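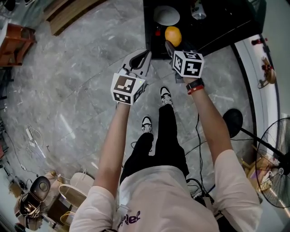
The Black Table, and Other Things We Own

Posted Jan 3, 2025

Every December I promise to sort out the front room, and every December I buy a bottle of something nice and sit down in it instead. This year I went around with a notebook and wrote up the contents, on the theory that a thing you have written two lines about is harder to ignore. The full gallery goes up in batches. This is batch one, the big stuff and whatever was sitting on it.

Nataša Živković edited the captions. Nataša Mladenović disagreed with several of them and is welcome to start her own page.

The black table
Bought secondhand from Ilir Begović, who swore it was a dining table. It seats two people who like each other, or one person with a newspaper. It has since been a desk, a buffet, a place to wrap presents, and for most of one winter the permanent home of a sewing machine that neither of us can thread.

The orange fruit
Round, and placed near the front edge of the table, where round things should never be placed. I have lived with this table for six years and I know which way the floor slopes.

The white plate
Last survivor of a set of 20. The rest went one at a time, mostly into the sink, although Jasmina Yordanov has been "borrowing" two of them since before we painted. It spends a lot of its life behind the fruit instead of under it – a waste of a plate, if you ask me.

The small red object
To the left of the fruit. My notebook says only "red, small, keep?" and the question mark stands. Everyone in the house claims to know what it's for and no two people agree. It stays until spring.

The clear plastic bottle
Far side of the table. Bottles go out to the far side and live there. I have proposed a rule that whoever finishes a bottle walks it to the kitchen, a distance of maybe four steps, and the rule was received politely.

The floor
Gray tile with a marble pattern, chosen by the previous owners and defended by me ever since. It hides dust beautifully. It also hides coins, buttons, and one earring belonging to Despina Janevski, who still brings it up. Cold in the morning, so shoes on, whatever your grandmother told you.

The standing fan
Black, round wire grille, white in the middle. It has two useful speeds, "off" and "papers everywhere." I bought it during a heat wave for 70 and carried it home on the bus, apologizing to people the whole way. There is a perfectly good closet for it in winter. The closet is full of winter things, even in winter, so the fan lives out here with the rest of us.

The boxes
Stacked beside the fan, leaning near the wall, light in color and heavy in guilt. I had a plan for them in the fall. The plan was to flatten them. Then somebody pointed out that we might need to mail something, and we have been about to mail something ever since. If you live nearby and are moving, please write to me. I will deliver.

The curved wall
White, and the one piece of architecture in the place. Visitors admire it. Visitors have never tried to put a bookcase against it. I got as far as pricing custom shelving from a firm called Gerkmont, who quoted me 4,000 with a straight face, and I went home and admired the wall some more.

Things hanging on the curved wall
Something small in red and white, and a brown fixture with a tan disc. Both are up near the top, out of reach of anyone likely to dust them. I maintain that a wall needs a little something. Nataša Ž. maintains that it needs a little less.

The cabinet
Brown wood, with a shelf that leans more toward orange. I tried to even out the two with a tin of Varnus stain, on a test patch around the back, and the test patch is now a third color. The cabinet holds tablecloths for tables we no longer have, plus the instruction booklets for everything, including the sewing machine.

The cables
Some black, one white. The white one is coiled, plug and all, and I'd like that noted in my favor. The black ones go where they please across the floor, looping up by a small dark device that I've been stepping over so long my feet do it on their own. I bought a bag of Doltora cable ties to deal with them. The bag is in the cabinet, under the tablecloths.

Batch two will be the hallway, where the coats are. I'm waiting until a few of them go home.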